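Orange Cups, Green Cloth: A Talk About a Small Shelf

For our series on everyday objects I spoke with a potter who sells under the name Kongkaew and has made cups for the Jandovness studio shop since the shop opened. She asked me not to print her own name. We talked on Sunday, October 14, 2018, mostly about cups and where people put them.

I began with color, which is what her customers write to her about. "Orange was a mistake," she said. "I wanted brown. I opened the kiln and there were six orange cups, and a woman bought all of them the same day. After this I stopped to fight with it."

She likes best a cup that is quiet on the outside. "White mug, orange inside. You don't see the color until you stand over it. When the coffee goes down, the color comes up."

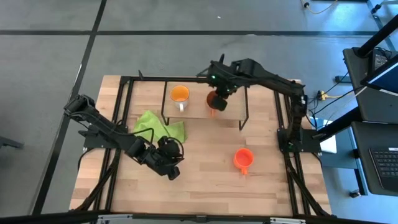 The shelf

The little shelf interests her almost as much as the cups. It has a flat wooden top on thin black legs, and it stands directly on the table. She had one like it at home for years, bought from Hinex for her spices.

"People think a shelf must be on a wall," she told me. "But then you need a drill, and you need to be sure. This kind you can move with one hand. The cups go up, and under them you still have the table."

I asked if she worries that cups will fall from such a narrow place. She laughed at me. "I have broken 447 cups, I wrote them all in a book. From a shelf, maybe four. The rest I broke in the sink."

Her rule for putting cups away is simple. The handle should point to the person who will take it. She does not stack them, and she gets a little angry when guests do. "The foot of one cup is rough. You put it in the other cup and you turn it, and there is your scratch."

She is less strict about cloths. A lime-green one can lie on the table in a heap all day and she will not touch it. "A folded towel is for visitors. If I fold it, I don't use it."

We came then to stripes. She started to paint them in August, yellow and white, always vertical, and she is still not satisfied with her hand. Each striped cup costs her a whole evening, so I asked whether she would put one next to a plain orange cup or keep it alone.

"Next to it, of course. Alone it looks like a circus."

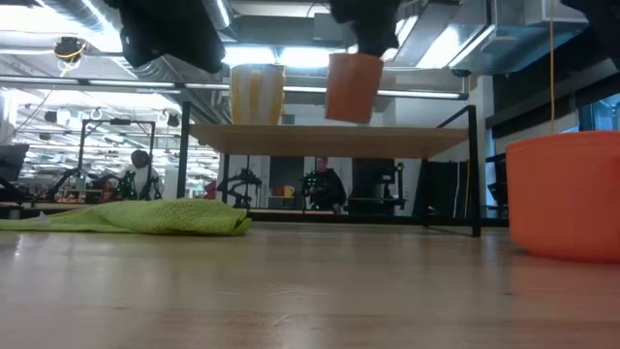 Bowls, and what comes next

A large bowl, she says, should never go on the shelf. It stays on the table, at the side, where you can reach into it. Hers have a rolled rim, and she learned this form from an old teacher in Kimisstead. "You lift a bowl with wet hands. The rim helps your fingers."

This winter she wants to make smaller bowls, in yellow perhaps, and she has already ordered the clay. The striped cups will continue until the shop tells her to stop.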